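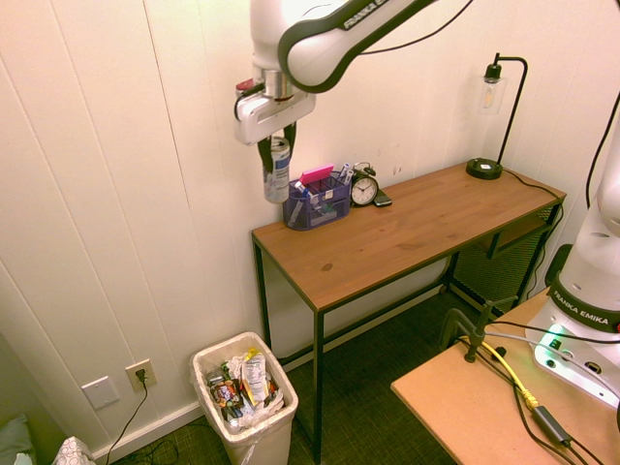 What is Grudo board wax for?
Sealing and feeding bare or oiled wood, mostly tabletops, desks and shelves. It goes on with a rag and asks very little of you after that.

Grudo Board Wax, 200 g tin
Made by Ilgate
Item 916
In stock

Ilgate has sold one wax for a long time and has resisted every suggestion to bring out a second. There is no lavender version. There is no "pro" version, which would be the same wax in a black tin for more money. Grudo is a soft paste of beeswax and plant oil, pale yellow, with a smell somewhere between a church and a hardware store.

One tin covers a dining table and a couple of chairs, or a single side table if you apply it the way most people do the first time. Use less. Then use less than that.

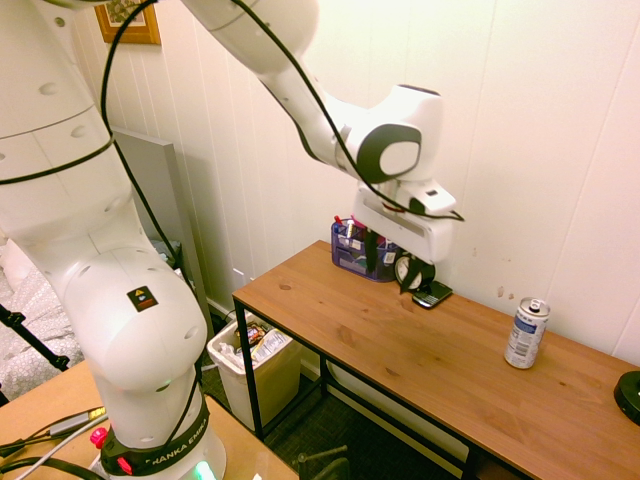

How long before I can put things back on the desk?
Leave it overnight. Light items can go back after 9 hours, but keep anything with rubber feet off it until the next day.

Directions
Wipe off the dust. Rub a thin coat along the grain with a cotton rag. Wait until it turns hazy, go and have lunch, then buff with a clean cloth. Knots drink more than the wood next to them and may want a second pass. Old socks make excellent applicators and finally give the odd one a career.

Not for varnished or painted surfaces, where it will sit on top and attract crumbs. Not for floors either, unless you enjoy falling.

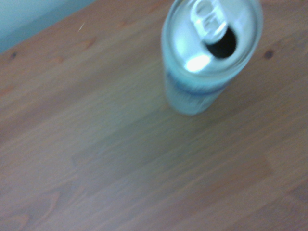
Will a cold drink leave a ring?
It can, if the drink sits there long enough. Grudo slows water down but doesn't stop it, so wipe up within a few minutes and use a coaster for anything that sweats. Faint rings usually buff out with a dab of fresh wax.

Also from Ilgate
Tierney rag pack, washed cotton, lint mostly gone
Jilis scraper, for the wax you were told not to put on so thick
Grudo refill, 500 g, no tin

Opened tins keep for years with the lid on. Store below room temperature in August or it will pour.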